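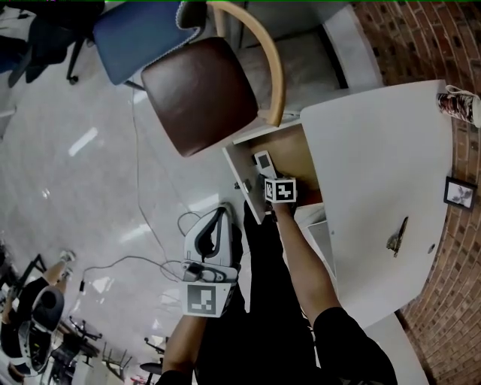 ## 一、报告范围

本报告提交Darwish基金会项目办公室，由Mullum旧家具翻新与再利用项目组编写，截稿日期为2024年6月22日。报告内容包括回收与分级、桌面翻新工艺、抽屉部件、试验结果、经费执行和待决事项。上一份报告提交于2月，其中已说明的场地租赁和设备验收情况不再重复。

项目对象仍限于办公及居家用的桌、柜两类。椅类因坐面填充物的阻燃资料无法追溯，按资助协议附件的约定不纳入。床架类的扩展申请已撤回。

## 二、回收与分级

本期入库1105件，来源为Huvport市内的办公楼腾退、学校更新和个人送交。其中桌类多于柜类，白色桌面加木抽屉的组合在个人送交的部分中最为常见。这一组合的翻新难点在于桌面和抽屉材质不同，含水率变化时两者的尺寸变化不一致，滑道间隙难以一次调准。

分级沿用A、B、C、D四级：

- A级：结构完好，表面仅需清洁，可直接进入发放库。
- B级：结构完好，表面需局部修补或整面重涂。
- C级：结构需加固，或抽屉、铰链等活动部件需更换。
- D级：不再翻新，拆解后取用五金件和可用板材。

二月以前，分级由入库人员目测完成，B级与C级之间的误判较多。典型情况是桌腿连接件已松动，但静置时看不出来，进入涂装工位后才发现，只能退回木工工位，已完成的表面处理作废。本期起增加一道手动晃动检查：在桌面长边中点施加水平推力，观察桌腿与横撑连接处有无相对位移。有位移的一律按C级处理，不论表面状况如何。

Esko Tikkanen负责分级记录的抽查。抽查结论是，晃动检查加入后，涂装工位的退件明显减少，但入库环节用时增加。入库区目前只有一个装卸口，送交集中的时段会出现排队。是否增设第二个检查位，见第七节。

D级件的拆解按原方案执行。木螺钉不回用，偏心连接件经外观检查后回用，滑道只在左右成对且滚珠保持架完整时回用。单侧滑道不配对使用，原因是不同厂家的滑道即使标称长度相同，安装孔位和自锁行程也可能不同。

## 三、桌面翻新工艺

### 3.1 清洁与除胶

原方案采用柑橘类溶剂去除标签残胶。试用中发现，溶剂在白色涂层表面停留过久会留下轻微发黄的边界，重涂后仍可在侧光下辨认。现改为先用温水和中性清洁剂湿敷，再以塑料刮板去除，溶剂只用于湿敷后仍有残留的部位，并在擦除后立即用清水复擦。

### 3.2 打磨

B级件的整面打磨分粗、细两道。粗磨的目的是去除旧涂层的浮起部分，不要求磨到基材。对覆面板桌面，粗磨只在涂层破损处进行，避免磨穿覆面层。板边是磨穿的高发部位，操作规程已改为板边一律手工打磨，不使用偏心振动砂光机。

除尘方式由压缩空气吹扫改为吸尘加粘尘布。吹扫时粉尘会重新落到相邻工件上，这一点在上期的涂装缺陷分析里已经提出，本期完成了设备更换。

### 3.3 涂装

涂料由Rullier供应，为双组分水性体系。本期改变的是施工顺序：先涂桌面背面，再涂正面。原来只涂正面，背面保持旧状，正反两面吸湿速度不同，薄型桌面在存放期间出现翘曲。改为双面涂装后，涂料用量上升，翘曲返工下降。按现有数据，综合成本的变化方向还不能判断，需要等发放后的跟踪结果。

涂装间的湿度控制仍不理想。除湿机在相对湿度高于50%时启动，停机滞后偏大，导致湿度在控制点附近反复波动。Harish Kandasamy建议将传感器从机体进风口移到晾干架中部，接线已完成，控制参数尚未重新整定。整定完成前，湿度记录只作参考，不用于判定批次是否合格。

## 四、抽屉部件

C级件中，抽屉故障占主要部分。按原因可分为底板下沉、滑道失效和面板脱落。

底板下沉多见于底板嵌槽过浅的产品。处理方法是在底板中线下方加一根纵向托条，托条两端与前后板胶接，不打钉。托条会占用抽屉下方的净空，因此安装前要确认下层抽屉或横撑的位置。桌面下方直接悬挂的单层抽屉不存在这一限制。

木质滑道的抽屉数量较少，但单件工时最高。磨损通常集中在滑道前段，抽屉半开时前端下垂，推回时卡在框口。单纯打蜡能改善手感，不能恢复高度。目前采用的做法是将磨损段铣平后镶补硬木条，再整体修平。镶补条的木纹方向必须与滑动方向一致，横纹镶补的两件样品均在耐久试验早期出现边缘起毛，已报废。

面板脱落基本为胶层老化。旧胶必须全部去除，新胶不能覆盖在旧胶膜上。Amparo Zabala编写了对应的作业指导书，内容包括旧胶识别、夹紧位置和静置时间，已在两个工位张贴，并作为新入职人员的上岗考核内容。

## 五、试验结果

抽屉耐久试验按项目内部方法进行，以额定载荷连续开合3000次为一个周期，周期结束后测量前端下垂量和推拉力。该方法不等同于任何产品认证，结果仅用于比较不同的修复工艺。

| 修复方式 | 周期完成情况 | 前端下垂 | 推拉力变化 | 处理意见 |
|---|---|---|---|---|
| 更换金属滑道 | 完成 | 合格 | 无明显变化 | 继续采用 |
| 顺纹镶补硬木条 | 完成 | 合格 | 略有上升，补蜡后恢复 | 继续采用 |
| 横纹镶补硬木条 | 未完成 | 未测 | 未测 | 停用 |
| 仅打蜡 | 完成 | 不合格 | 初期下降，后期上升 | 只用于未磨损件 |
| 底板加托条 | 完成 | 合格 | 无明显变化 | 继续采用 |

涂层附着力采用划格法检验。整面重涂件全部达到内部要求。局部修补件在新旧涂层交界处有剥离现象，剥离部位与打磨过渡带过窄的位置吻合。规程已将过渡带加宽，修改后的样件还在养护，未到检验时间。

耐污试验使用茶、咖啡和常见的水性墨水。茶和咖啡可完全擦除。墨水在白色涂层上留下浅痕，延长涂层养护时间后痕迹减轻，但没有消失。Rullier提供了一种面涂替代品，技术资料已收到，样品未到。

## 六、经费与人员

经费执行总体在预算之内，各科目情况如下。

- 材料费：高于计划，主要由双面涂装和硬木条采购造成。
- 设备费：低于计划，砂光设备采用翻修机。
- 运输费：与计划持平。个人送交件不产生上门费用，办公楼腾退件由腾退方承担一程运费。
- 检测费：低于计划，部分外送检测推迟到面涂样品到货之后。

拟将设备费结余调入材料费，金额在协议允许的科目间调剂范围内，不涉及总额变更。调剂说明及凭证清单由Ziad Rizk另行提交。

木工工位有一人离岗，岗位已补齐，交接期内C级件产出下降。涂装工位人员无变动。本期未发生需要上报的安全事故。砂光区的噪声测量已完成，护耳用品按测量结果重新配发。

## 七、待决事项

1. 入库区增设第二个检查位。需要占用现有D级件的暂存区，暂存区外移的场地尚未确定。请项目办公室确认是否可以使用Huvport仓库的北侧隔间。
2. 除湿机控制参数整定。由Harish Kandasamy负责，完成后连续记录一个涂装批次，再决定是否恢复以湿度判定批次。
3. 面涂替代品的取舍。以耐污和附着力两项结果为依据，只满足其中一项的不予更换。
4. 发放后跟踪问卷。草稿已完成，Raghda Fakhoury提出，现有问题偏重外观，缺少抽屉使用频率和载物情况，修改稿中将补充这两项。
5. C级与D级的界线。木质滑道抽屉的单件工时已接近部分桌类的整件翻新工时，是否设定工时上限，超过上限即转为拆解，项目组内部意见不一致。现阶段仍按结构状况划分，不计工时。

附件包括分级抽查记录、抽屉耐久试验原始数据、划格试验记录表和科目执行明细。附件中的湿度曲线为传感器移位前的数据，引用时请注意。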